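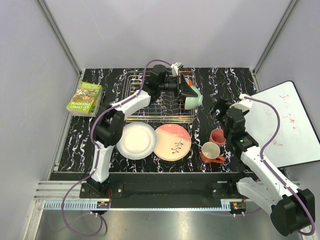 Tilari wrote in to ask why a guide to buying two arms spends its first page on what isn't an arm. Because the arms are the part you'll remember to budget for. Section 3 covers the rest.

3. Planning the Budget

Before you start: the Plondance worksheet has two columns, Needed and Wanted. Fill in Needed first. A pencil is recommended.

1. Price both arms together, with the rail they mount on. A second arm bought next year tends to need a second meeting.

2. Set aside 700 dollars for the enclosure: back wall, side walls, corner posts.

3. Set aside 300 dollars for cables and mounting hardware. Buyers usually enter zero here and correct it in November.

CAUTION: Measure cable runs with the arms fully extended. A cable that fits a parked arm may not fit a working one.

4. Choose a task and buy for that task. For dish handling you'll want a rack, plates and mugs – ordinary ones, and spares. 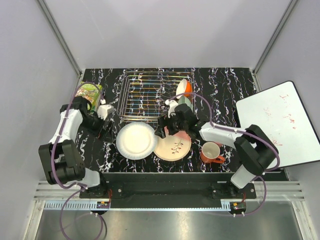

5. Hold back 800 dollars for replacement gripper parts. Do not lend this money to step 2.

NOTE: Aramine quotes list grippers separately from arms. Read to the bottom of the page.

6. Allow 16 hours of paid staff time for assembly and first tests. Enter it under Needed, however much it looks like a Wanted.

7. Send the finished worksheet to Trevaskis for a quote, and keep a copy.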